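In Defense of the Bad Drawer

My mother had a kitchen drawer that held takeout menus, dead batteries, a ball of string, birthday candles burned halfway down, and a key. The key fit nothing in the house. It had fit nothing in the previous house either. When I asked her once why she kept it, she looked at me as if I'd asked why she kept the dog.

I have been thinking about that drawer because I spent most of August getting rid of mine.

It began, as bad months do, with a newsletter. A company called Dralorora sells home storage systems, and I gave them my email address in exchange for a 10 percent discount on a shoe rack I didn't buy. They have written to me ever since with the devotion of a soldier at the front. The subject line that got me was "Where does your tape live?" I didn't know. My tape had always struck me as more of a drifter. But the question bothered me through dinner, and by bedtime I had decided that a grown person ought to be able to say where her tape lives.

So I ordered the starter set. I'd like to say I ordered the smallest one, but the smallest one was called Essentials and the next one up was called Calm, and I am only human. Calm came with 36 bins and a sheet of labels, some printed and some blank. The printed ones said things like CORDS and MAIL and, in a moment of real ambition, CANDLES (TAPER). I own no tapers. I felt judged by the label and put it on a bin of hot sauce packets.

There is a kind of person for whom all this works. My friend in Moston is one. Her pantry looks like a small, well-funded museum. She can lay her hand on a spare fuse in the dark. I used to assume she had been raised by strict people, but I've met her parents and they keep their car registration in a bread bag. She is just like that, the way some people can whistle. I admire it and I no longer think it's contagious.

For the rest of us, the trouble with a place for everything is that somebody has to decide what everything is. Take the little hex wrench that comes with a bookcase. Is it a tool? It's a tool the way a cocktail umbrella is an umbrella. Is it hardware? Is it part of the bookcase, and should it be taped to the back, where I will forget it until I move, at which point the bookcase will fall apart by itself without any help from a wrench? I stood in the kitchen holding five of these wrenches for longer than I want to admit. In the old days they'd have gone in the drawer, and I'd have been on the couch. 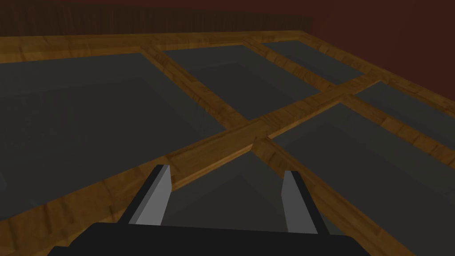 The storage people never talk about this part, the standing there. Their catalogs are full of finished shelves, glowing a little, with a lemon nearby. But the real work of organizing is a long series of tiny rulings, and most of us are not fit to be judges after six in the evening. You can set out a big wooden grid with dark gray panels sunk into it, every one as blank as the next, and open a pair of fingers over it with nothing between them, and you'll have a fair likeness of me at the end of the second week. By then I'd handled the easy things. Scissors had a home. Stamps had a home. What remained was the population that every household carries and no label covers: the cap to something, the single earring, the foreign coin, the warranty for an appliance we may or may not still own.

I made a bin called MISC. I knew what I was doing. A bin called MISC is a bad drawer that has hired a lawyer. Within days it was full, and I made MISC 2, and I stood back and saw that I had spent good money to own the drawer I already had, twice, in a less convenient location.

The case against the bad drawer is usually made on the grounds of time. We waste hours looking for things, the argument goes, and the hours add up to weeks, and the weeks to a trip to Portugal we could have taken. I've never believed this. When I lose an hour hunting for a phone charger, I would not otherwise have spent that hour in Lisbon. I'd have spent it looking at my phone. And the hunt has its own rewards. It was while searching the drawer for a flashlight that I found a gift card to Murkedell, the garden center out past the highway, with the whole balance still on it. I bought a fern. The fern died, but that's between me and the fern.

Nobody has ever found a gift card in a bin marked GIFT CARDS. I mean, they have, but they didn't find it. They went and got it. I think there's a difference, and I think we've been talked out of noticing.

There is also the matter of guests. A person visiting your house can work a bad drawer without any training. They ask where the bottle opener is, you say "probably in there," and they dig. They come up with the opener and also a photo strip from a wedding and a question. That's a conversation. In the organized house they ask where the bottle opener is and you say it's in the third bin, second row, under BAR, and they go and get it, and everyone drinks their beer.

I'll give the other side its due. My accountant's office at Yip has asked me more than once to stop mailing them an envelope labeled "papers." There are areas of life where the pile fails you. Taxes are one. Medicine is another, and so is anything that can catch fire. I once pulled a 200-page insurance policy out from under the sink, where it had been soaking up a slow leak, and it's fair to say the policy had by then done more for me than it ever would have otherwise, but I take the point. Some papers should be dry.

What I object to is the spread of it. A filing cabinet is a fine idea for files. Somewhere along the way we decided it was also a fine idea for spatulas, and hobbies, and friends. I have a neighbor who sorts her acquaintances into lists according to how often she'd like to see them, and she told me this cheerfully, over the fence, and I have been trying ever since to work out which list gets told about the lists.

The phone is the worst of it. Mine keeps offering to sort my pictures by place, by face, by what it calls "moments." I don't want my moments handled. I like scrolling back through a big dumb heap, past the parking spot numbers and the rash I sent the doctor, and landing on my nephew asleep in a laundry basket. The rash is part of how you get there.

By the end of August I had stopped. I didn't make a ceremony of it. I needed a pencil one evening, and the pencils were in a bin that was under another bin that was behind the rice, and I took all three out and set them on the counter, and they stayed on the counter. The next day I tipped MISC into the old drawer to see if it still fit. It did. MISC 2 went in on top, with a bit of leaning.

The other bins have found work. Several hold seed packets, left over from the same spree as the fern. One is under the cat's water dish. One I gave to my friend in Moston, who thanked me and then asked, in a careful voice, whether I knew it was missing its label. The hot sauce is still filed under tapers, and my whole family can find it.

I never did learn where the tape lives. I saw it last week on the stairs.

Dralorora has written to ask how I'm enjoying my Calm. They'd like me to rate it out of five, and below that there's a box for comments, and under the box there is a picture of a drawer with a line through it. I've saved the email. I haven't put it in a folder.

When my mother moved to the apartment she gave me some of her kitchen things in a shopping bag, and the key was at the bottom, under the string. I tried it on my front door, in case. It's in the drawer now, toward the back, with the wrenches.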